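Home Recipes Bread Small Batch About Contact

Pumpkin-Shaped Buns with Orange Stripes

24th April
By Joelle Kassab

I know, I know. It's spring and I'm putting pumpkins on the blog. But I made these in January when I was tired of gray skies, then made them again, and by now three people have asked me how to get the shape, so the season is just going to have to cope!

The shape is mostly string. You tie up a ball of dough like a little parcel, it swells between the strings while it proofs and bakes, and when you snip everything off you've got lobes. The stripes go on after that with a thick orange glaze. Mine are never even, and I like them better that way (my friend Dima Tarawneh does hers with a ruler-straight hand and they look gorgeous, so do it her way if you have the patience).

What you need for the dough

Bread flour, 3 cups, plus a bit for the counter
Warm milk, 1 cup
Sugar, 1/4 cup
Instant yeast, 2 teaspoons
Salt, 1 teaspoon
One egg
Soft butter, 4 tablespoons
Kitchen string, the plain cotton kind, and a little oil for it

For the glaze

Powdered sugar, 1 1/2 cups
Milk, added a teaspoon at a time
Orange gel food coloring

Making the dough

Mix the flour, sugar, yeast and salt in a big bowl. Beat the egg into the warm milk, pour that in, and stir until there's no dry flour hiding at the bottom. Let it sit for ten minutes. Then work in the butter, a lump at a time, and knead. It'll be a greasy mess for a while and you'll think you've ruined it. Keep going! After ten minutes or so of kneading by hand it pulls together and gets smooth and stretchy.

Cover the bowl and leave it somewhere warm until the dough has doubled. In my kitchen that's an hour and a half in winter and a good bit less in summer. Poke it with a floury finger, and if the dent fills back in slowly you're ready.

Shaping and tying

Divide the dough into eight and roll each piece into a tight ball. Cut four pieces of string for each bun, long enough to go all the way around with room to tie, and soak them in a saucer of oil. Don't skip the oil. I skipped it once and spent the evening picking cotton out of bread.

Lay four strings across each other like the spokes of a wheel, put a ball of dough in the middle, smooth side down, and bring the ends up and tie them one pair at a time. Keep it LOOSE. The string should just touch the dough. If it's digging in already, the bun will bulge out over it in the oven and you'll have a terrible time getting it off again. Flip the bun over so the knots are underneath and press down gently on the top with your palm, because a pumpkin should be a bit squat.

Proof them on a lined tray for 40 minutes, then bake at 350°F for 18 to 20 minutes. If you want the body of the bun to stay pale, and I do, lay a sheet of foil loosely over the tray after the first ten minutes. Let them cool completely before you cut the strings. Peel each one out slowly from the bottom.

Striping

Stir the milk into the powdered sugar until it's as thick as toothpaste, then color it. Go stronger than you think, it dries lighter. Put it in a piping bag or a sandwich bag with the corner snipped, start at the center of the top and pull each stripe down the side.

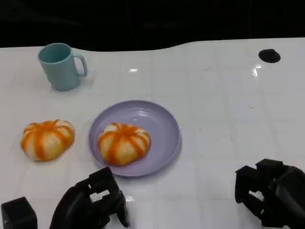
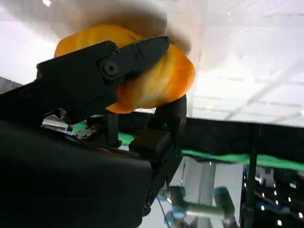
If the glaze races down the side and pools at the bottom, it's too thin, so add another spoonful of sugar and wait a minute before trying again. If it breaks up into crumbs, it wants a few more drops of milk. I usually do the first bun badly and then hit my stride, and the first bun is the one I eat standing up.

Leave them alone until the stripes feel dry, an hour at least. They'll smear if you stack them, even then.

A few extra things

You can leave the string off and make cuts instead. Kenji Esposito, who I trade bread notes with, snips eight slits around the edge of a flattened ball with kitchen scissors. You get more of a flower than a pumpkin but it's quick, and kids can do it.

For a stem, push in a whole almond or a stub of pretzel stick while the glaze is still soft. I leave mine plain on top most of the time.

They keep for 2 days in a tin. To freeze them, stop before the glaze, wrap each one well and stripe them once they've thawed. Leftovers (already sliced, a little stale) make very good French toast, although the stripes melt into the pan and turn the butter orange.

I still want to try a version with real pumpkin puree in the dough. It'll make everything wetter so I'd start by cutting the milk in half, but I haven't tested it yet. If you get there before me, leave me a comment and tell me how much flour you ended up using.

Recent posts

Hanan's Date Rolls, Finally Written Down
Milk Bread in a Loaf Pan That's Too Big
What I Do with Leftover Glaze
Cardamom Knots for a Small Oven
Soft Dinner Rolls, Overnight Version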